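3.2 Table coverings and the laying-out task

Participants in the household strand were asked to carry out the laying-out task on their own table, using whatever covering was already in use there. Coverings were recorded before the task began. A covering was entered as a cloth if it was a single piece of fabric, as a mat if it was made to sit under one place setting, and as a runner if it crossed the table in one direction only. Tables with no covering were entered as bare and were treated separately in Section 3.4.

Of the 337 households that returned a full record, the largest group used a plain cloth in a dark colour. Patterned cloths were less common than we had expected from the earlier work by Hettiarachchi, which drew on shop catalogues and took no account of what people had on their tables from one day to the next. Several participants said that they kept a patterned cloth for guests and a plain one for daily use, and in these cases only the daily cloth was entered.

Texture was scored by hand and by eye on the Fevell scale, which runs from 1 (smooth) to 8 (coarse, open weave). Figure 2 shows a plain cloth of the dark, tightly woven kind. Creasing was scored separately, as a cloth may be smooth in texture and still lie unevenly.
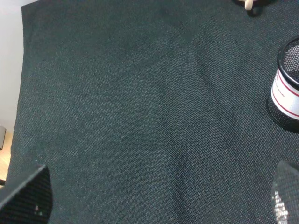 Figure 2. Dark grey-green cloth with a fine basket weave, spread flat on a tabletop. Lighter and darker streaks cross the middle, and small flecks of lint are present.

Variation in tone caused some difficulty at the scoring stage. On a plain dark cloth, a shallow crease and a change in the lie of the nap can look much the same from above, and the two scorers (Thitima Duangkaew and Dinesh Jayasinghe) did not always agree. Where they differed by one point the lower score was kept. Where they differed by more, the cloth was scored again by touch - this was possible only for the cloths lent to us in September - or left out of the creasing analysis.

Lint was noted as present or absent and was not counted. It shows readily on dark fabric, so its absence from the record of a pale cloth should not be read as a sign that the cloth was cleaner. For the same reason we make no comparison of lint between colour groups.

In all, 3,349 placements of plates, cups and cutlery were recorded on cloths, mats and runners together. Placements in which an item was set down and then moved by the participant were entered once, at the final position.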